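Reseña: Flekemitz, número 13
Revista de narrativa, poesía y ensayo breve. Edita Bestico. 16 euros.

Flekemitz sale cuando puede. El número anterior llegó en invierno y este ha tardado bastante más de lo anunciado en la web de Bestico, que durante una temporada siguió prometiéndolo para la primavera. Lo recibí en agosto, con la faja doblada pero el interior en buen estado.

Empiezo por el objeto. Han abandonado el formato alargado de los primeros números, que no cabía en ninguna estantería normal, y han pasado a uno parecido al de un libro de bolsillo grande. El papel es más grueso y ya no se transparenta la página siguiente. La letra sigue siendo pequeña, sobre todo en las notas de autor, que van al final y en cursiva. El lomo está pegado y cruje al abrirlo por la mitad. A mí no se me ha soltado ninguna hoja, pero lo he leído con cuidado y sin forzarlo.

La parte de narrativa es la más floja de las últimas entregas, con una excepción. Se abre con un cuento sobre dos hermanos que vacían la casa de su madre. Está escrito con corrección y no tiene mucho más: los hermanos encuentran unas cartas, discuten por un aparador y el texto acaba cuando uno de ellos cierra la puerta. He leído ese cuento muchas veces firmado por otras personas. Le sigue una pieza en segunda persona, ambientada en un aeropuerto, que aguanta bien las primeras páginas y luego se pierde en una enumeración de objetos perdidos.

La excepción es «Skekberg», de Dayana Agudelo. Una traductora viaja a un pueblo del norte, que es el del título, para revisar con un autor anciano la versión española de su única novela. El autor no recuerda haberla escrito. Agudelo no lo trata como misterio ni como drama. La traductora sigue yendo cada mañana, le lee un capítulo y toma nota de las objeciones que él le pone, que son buenas. Poco a poco la novela va cambiando. El diálogo es seco, las escenas son cortas y la autora sabe dónde dejarlas. Le sobra, a mi juicio, el sueño de la penúltima parte, que explica algo que ya habíamos entendido. Aun así es lo mejor que ha publicado la revista desde que la sigo, y Agudelo merece que alguien le pida un libro entero.

La poesía viene en un bloque central sobre papel de otro color, como ya hacían antes. Hay tres autores, presentados sin introducción. Los poemas de Casado, que ocupan la mayor parte, tratan del trabajo: turnos, vestuarios, autobuses a primera hora. Los más largos me parecen los mejores, porque les da tiempo a coger un ritmo de conversación. Los breves se quedan a menudo en una frase ingeniosa partida en versos. De los otros dos, uno traduce del portugués a un poeta que yo no conocía, en edición bilingüe, y se agradece tener el original delante. La traducción elige casi siempre la palabra más cercana al portugués, incluso cuando en español suena rara. Es un criterio defendible y se aplica igual en todos los poemas. 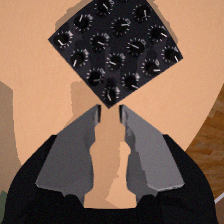
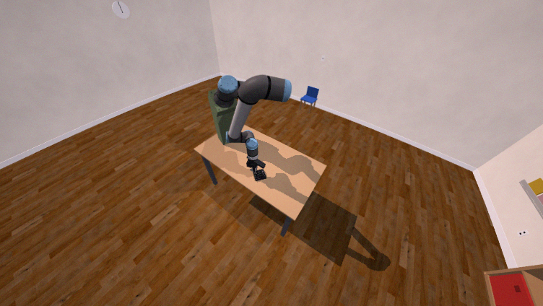 Panel con mandos giratorios (primera imagen) y brazo robótico junto a una mesa de madera (segunda imagen).

El ensayo ha ganado espacio y creo que es un acierto. El texto principal se pregunta qué pasa con los archivos de las revistas literarias pequeñas cuando cierran. La autora ha hablado con antiguos editores y reconstruye el final de algunas cabeceras: cajas en un trastero, dominios de internet que nadie renovó, colecciones incompletas en bibliotecas municipales. Da pocos datos generales y muchos casos concretos, y el resultado es más útil que los artículos habituales sobre la crisis del sector. Echo en falta una lista de fuentes al final. En algún pasaje no queda claro si cita una conversación o un documento.

Hay también una entrevista con un librero, demasiado larga. Las preguntas son más extensas que muchas respuestas y el entrevistador se empeña en hablar de Borges cuando el entrevistado quiere hablar de devoluciones y de distribuidoras. Con la mitad de páginas habría quedado bien. Lo que cuenta el librero sobre los márgenes de las revistas, en cambio, no lo había leído en otro sitio, y explica en parte por qué Flekemitz se encuentra en tan pocas tiendas.

La sección de reseñas cierra el número. Son cortas y casi todas favorables, y ahí la revista debería ser más exigente. Dos de los libros comentados son del propio catálogo de Bestico. Se avisa en una nota a pie de página, pero el cuerpo es tan pequeño que es fácil pasarla por alto.

En cuanto a la corrección, está mejor que otras veces. He visto alguna errata en la entrevista, un guion de diálogo que falta en el cuento del aeropuerto y un apellido escrito de dos maneras en el índice y en las notas. Nada que estorbe la lectura.

Unas palabras para quien escriba y esté pensando en enviar algo. La convocatoria sale en la última página. Admiten relatos y poemas inéditos, un solo envío por persona, y no cobran por leer. El plazo de respuesta que dan es de tres meses. Por experiencia propia puedo decir que conmigo tardaron más de eso, aunque la respuesta fue personal y con comentarios sobre el texto. Era un no. Pagan con ejemplares, cosa que convendría decir en la página principal y no en un desplegable de las bases.

La suscripción se hace solo desde la web. El formulario me dio un error con el código postal y tuve que repetirlo. Escribí un jueves por la tarde y me contestaron esa misma noche. También venden números sueltos, pero los primeros están agotados y no hay versión digital, ni parece que vaya a haberla.

¿Compensa el precio? Si se compra por la narrativa en general, yo diría que no en esta ocasión. Por el cuento de Agudelo, el ensayo sobre los archivos y los poemas largos de Casado, sí. Quien no conozca la revista puede empezar por este número sin problema: no hay secciones por entregas ni debates que vengan de atrás, salvo una carta de un lector que responde a un artículo del anterior y que se entiende a medias.

Lo mejor: «Skekberg», el ensayo, el cambio de papel.
Lo peor: la entrevista, las reseñas de la casa, el tamaño de letra de las notas.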